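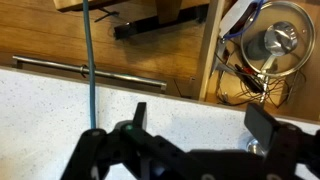
So is our money losing value while it sits in the bank? A little, every month, because the savings account pays less than prices are going up, and that's what we spent most of this meeting on.

Minutes of the August meeting of the Plesum Savings and Money Circle, typed up by me from four pages of scribble. We got going at 7 p.m., a few minutes late as usual. There were enough of us for a quorum. The minutes from last time were approved with one fix: I'd written "deflation" where I meant "disinflation," and I got teased for it.

Old business first. The letter to Cimis about the monthly fee on our account went out, and they answered (finally!). The fee stays unless we keep at least 3000 in there at all times. We don't, and I don't think we want to, but it led straight into the main item, so I'll come back to it.

Main item: interest rates and what to do with the pot. One member had read up on how the central bank's rate works its way down to ordinary savers and walked us through it. The short version, as I understood it, is that banks move loan rates up pretty fast when the central rate rises, and they take their sweet time with savings rates. On the way down it goes the other way around. A few people said that matched what they'd seen on their own car loans and credit cards. Somebody asked why we don't all just move our money, and there was a bit of a silence, and then most of us admitted we can't face the paperwork.

We looked at three choices. Leave everything at Cimis and put up with the fee. Top it up to the 3000 and get the fee dropped. Or move 2000 of it into the one-year certificate at Fallix, which pays a better rate but locks the money up – if we pull it out early we lose 3 months of interest.

I liked the certificate and said so, probably at too much length. 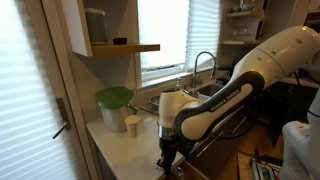
My worry was more that we'd get nervous in the spring and want it back. We did that once before, the winter heating bills went crazy, and people needed their loans from the circle all at once. The other side of it is that we've had the same money lying there for ages and hardly touched it. One member said a one-year lock is nothing if you think rates are about to fall, since you get to keep the old rate while everyone else's drops. Another said that's a bet like any other bet and we should call it one. I thought that was fair.

Then we wandered off into whether a slowdown is coming. I tried to keep this short and failed. The bakery on Gál Street has cut its hours, and the hardware store next to it is hiring, so take your pick. Two of us have had overtime cut. Rents came up, then eggs, then rents again. We agreed that what's in the national numbers and what's in your own wallet can be months apart, and that we can't plan around a forecast. What we can do is keep enough in easy reach that a bad couple of months doesn't sink anyone.

Vote: move 2000 to the Fallix certificate, leave the rest where it is, and look at it again before the year is up so it doesn't roll over by itself. Passed, with one against and one sitting it out. The "against" asked me to write down that they'd have preferred six months, so there it is.

Small loans. Two new requests, both approved, both on the usual terms. One earlier loan was paid off in full, and we clapped! Repayments are in good shape otherwise. One person is behind and has asked for a smaller monthly amount until the fall, which we said yes to without much talk.

Price diary. For anyone new, this is the grocery list we've each been pricing once a month. The basket came to roughly 67 this time, up a bit from July. Coffee and cooking oil did most of it. Potatoes went down. I still need the July sheets from a couple of you – please, I can't finish the chart without them. We also talked about whether to swap the brand of rice, now that the store has stopped carrying the old one. We'll use the closest size and put a note next to it.

Any other business. Someone would like a session on how to read a pay stub, and there was a lot of interest, so that's going on the list for October. Someone else asked about adjustable-rate mortgages, and we decided that needs its own evening.

To do before next time:
Fallix forms – me
Written reply to Cimis – also me
July price sheets – you know who you are
Notes for the pay stub session – still open, please offer

We wrapped up at 8:40 p.m. Next meeting is in September, same time. Bring your price sheets and a pen.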